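Section 4: Fitting the patterned panels and finishing the corner

By now you should have the frame strips up and the base track fixed to the floor, and we hope you have stopped for a cup of tea, because this next part goes much better when you aren't in a hurry. The Vainio panel set can be dressed with any of the Cosa patterned films, and the steps are the same whichever one you chose. If your base track still rocks when you press it with a finger, please go back to Section 3 and sort that out first.

You will need:
The roll of Cosa film
The felt-edged smoother from the small parts bag
A spray bottle with clean water and one drop of washing-up liquid
A sharp craft knife and a long ruler
A soft fleece blanket or throw that you don't mind using on the floor
A second pair of hands for steps 3 to 5

Before you start
Wipe down the glass panel and the back wall with a damp cloth and let both dry completely. Run the cloth along the inside of the base track as well, as grit likes to hide there and will find its way under the film sooner or later. Keep the room fairly warm if you can. The film is stiff when it's cold and far more forgiving after an hour indoors.

1. Unroll the film face down on a clean floor and leave it to relax for 20 minutes. Put a book on each corner if it insists on curling.

2. Find the arrow printed on the backing paper. It points to the ceiling. With the bows and ribbons pattern this matters a good deal, as the ribbon tails ought to hang downwards, and an upside-down bow is surprisingly hard to spot until you step back from it.

3. Begin with the back wall. Peel away a hand's width of backing at the top, mist the wall lightly, and line the film up with the frame strip in the corner. Let your helper hold the rest of the roll away from the wall.

Note: Line up by the frame strip and let the ribbons fall where they fall. They run on a slant across the sheet, so they are no use as a guide to what is straight.

4. Work down a little at a time, peeling, misting and smoothing from the middle outwards. Small bubbles will usually go within a day or two. Larger ones can be lifted and laid again while the water is still on the wall.

5. Stop just above the base track. Trim against the ruler and leave a gap of 3 mm all the way along, so that the film never sits in the track itself.

Caution: Do not trim with the blade resting on floor tiles. Marble-look tiles in particular will show a scratch from right across the room.

6. Fold your fleece and set it down against the foot of the wall before you kneel to do the lower part. It saves the knees, and it keeps the corner of the ruler off the tiles too.

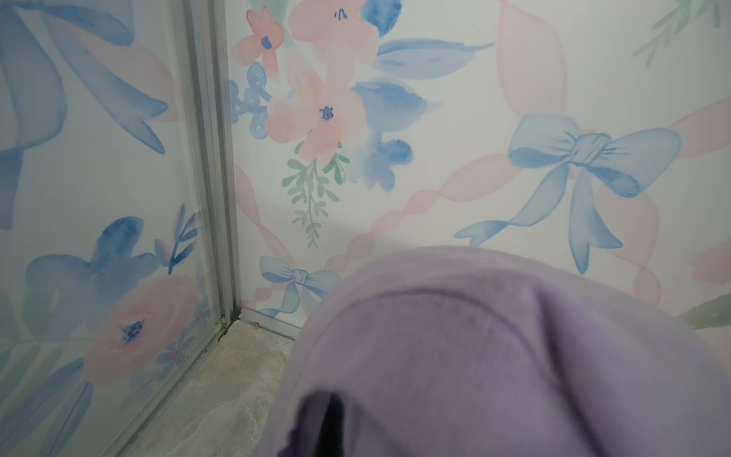 7. Move on to the glass panel and repeat steps 3 to 5. Start from the frame strip again and work away from the corner. Glass shows every speck, so go gently with the smoother and rinse it often.

8. Gather up the screws and clips before you lift the fleece. Small metal fittings roll into folds very easily, and we hear from plenty of customers who have found one later in the washing machine. Siiri Lindqvist, who wrote the first version of this guide, always kept hers in an egg cup.

9. Press the corner firmly with a dry cloth, top to bottom, and leave everything alone overnight.

Caution: Keep heaters and hairdryers well away from the film while it dries. Heat will shrink the edges, and shrunken edges cannot be stretched back.

Looking after the panels
A soft cloth and warm water are all the film needs. Please don't use scouring cream - it dulls the paler colours first, and blues and pinks suffer the most. For the base track, an old toothbrush is ideal.

If a clip or screw has gone missing, spares can be ordered under part number 393. Quote the name of your pattern as well if you need a replacement sheet.

Continue to Section 5: Hanging the door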